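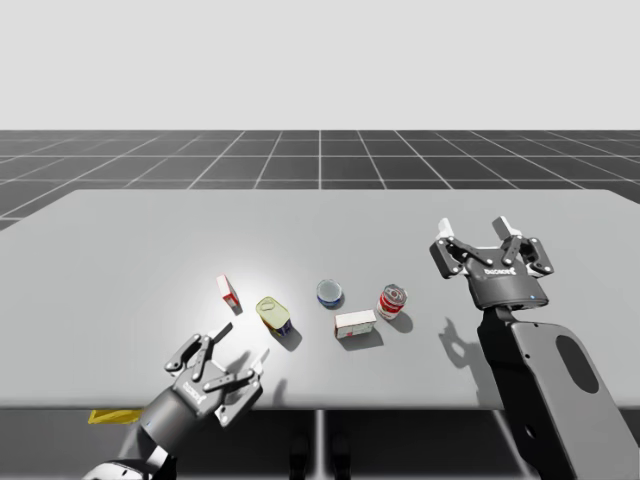

Groceries on a light grey tabletop

Matte finish on a kitchen bench, how do I get rid of grease shadows?

Odette Bailly
Posted Feb 19, 2024

We had a Hamska benchtop put in last winter, light grey, matte. Near the cooktop it has developed darker patches that show when the light comes in low from the window. Dish soap and warm water makes them fade, then they are back once the surface dries. The fitter says not to use cream cleanser. The patches are flat to the touch and follow the direction I wipe in. Is it grease in the surface, or has the finish worn?

Perrin_bench

Most likely residue. Detergent that isn't rinsed off dries as a film, and on a matte surface a film changes the colour more than it would on gloss. Test one patch before you do the lot.

Mix one part white vinegar to 11 parts warm water, wipe it on with a clean microfibre cloth, leave it for 2 minutes, then rinse twice with plain water and dry with a second cloth. Do not use vinegar if the top is stone or has a cement base. If the patch is gone when dry, it was film. If it is lighter but still there, you have grease under the film. Use isopropyl alcohol at 70 per cent on a cloth, with the cooktop off and the window open, and rinse again.

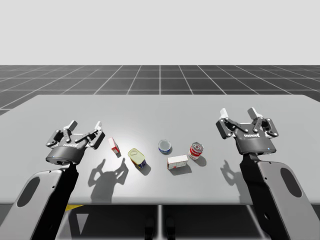
Wear looks different from residue, and you can tell them apart with a torch. Turn the room lights off and hold the torch almost level with the bench. Worn matte goes shiny, so it reflects the beam; residue stays dull or smeary. Clear the bench first. Five grocery items left out on a wide grey top, as in the second picture, are enough to throw shadows over the spot you want to check. Look from both ends — polish marks often show from one side only.

drevden70

vinegar did nothing on mine. ended up using the Pranon spray and it came up fine

Odette Bailly

Thanks. The test patch came up clean with the vinegar mix after the second rinse, so it was film. The strip beside the cooktop does reflect the torch, and I have asked the fitter whether the warranty covers it. The top is laminate, for anyone reading later.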